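Sorting out a play kitchen before the toddler room opens
Print this page | E-mail this page

Posted by ernwood_lefty

I have inherited the play kitchen at our drop-in playroom in Vistdale. It has one white table, a colander, some bowls and a ketchup bottle that ends up on its plate whatever I do. Everything goes in one bin, and by 3 in the afternoon the bin is on the floor. Is there a way of storing toy food that survives contact with children? Budget is small and so is the closet. We open again in August. Pictures at the end of my post.

The bananas are plush, so I assume they can't go in the sink with the rest. Correct me if you know better.

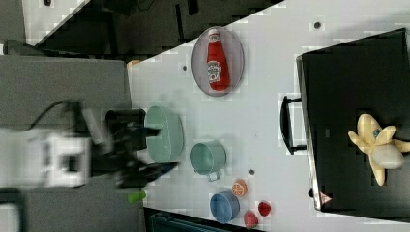
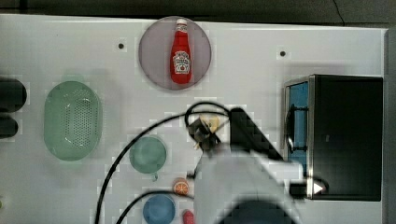
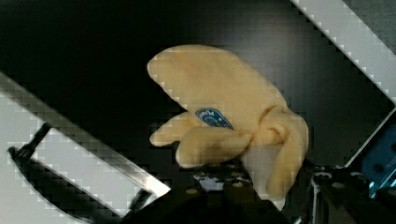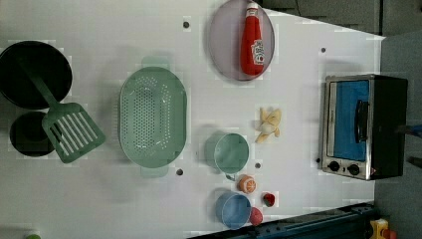 Replies
Print replies

Posted by akande795

Get rid of the bin. A bin is a machine for putting the strawberry at the bottom. We use 7 shallow trays, one kind of thing in each: fruit, dishes, pans and so on. Your green colander would do for the fruit, and it saves you buying a tray. Leave the ketchup where it is. You'll lose that fight.

For the plush bananas, check for a care tag first. If there isn't one, I'd wipe them with a damp cloth and a little dish soap, then let them dry all the way through before they go back in anything with a lid. Mine spent a weekend in a closed tub and came out smelling like a gym.

Posted by drulatmont_dad

just buy a bigger bin

Print this page | E-mail this page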